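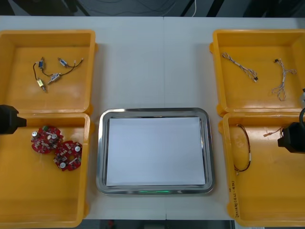 Bandeja de clasificación

La bandeja de clasificación es un recipiente abierto, de poca altura y bordes levantados, que se emplea para separar, transportar y conservar a la vista piezas pequeñas durante tareas de montaje, reparación o inventario. Su uso es habitual en talleres de electrónica, laboratorios docentes y almacenes de repuestos.

Materiales

Las más comunes son de plástico inyectado, en colores vivos que facilitan distinguir el contenido. Las de acero inoxidable resisten mejor los disolventes y el calor, y suelen forrarse con papel blanco, sobre el que resaltan tornillos, terminales y otros elementos menudos. Para circuitos sensibles a las descargas electrostáticas existen versiones de plástico disipativo, generalmente negras.

Disposición en la mesa

En la disposición simétrica, las bandejas de piezas se sitúan por parejas a ambos lados de una bandeja central, reservada para el trabajo en curso o para los conjuntos terminados. Cada recipiente contiene una sola clase de componente: motores pequeños con sus cables, placas de circuito impreso, conectores o tornillería. Las placas con condensadores en relieve se colocan con los componentes hacia arriba y sin apilar.

Los componentes cableados requieren cierta atención, pues los hilos tienden a enredarse. Cuando el lote es numeroso se sujetan con bridas o se reparten en compartimentos.

Formatos comerciales

No existe una medida única. El catálogo de Zeritlow distingue entre bandejas lisas, apilables y compartimentadas; el modelo apilable mayor mide 335 mm de largo y 200 mm de ancho. Grarnadura comercializa una serie metálica con borde redondeado, destinada a centros de formación profesional.

Mantenimiento

Las bandejas de plástico se limpian con agua y jabón neutro. Las rozaduras del fondo no impiden su uso, aunque las grietas pueden retener virutas y restos de soldadura. El papel de las metálicas se sustituye al cambiar de lote.

Véase también: gaveta, banco de trabajo, placa de circuito impreso.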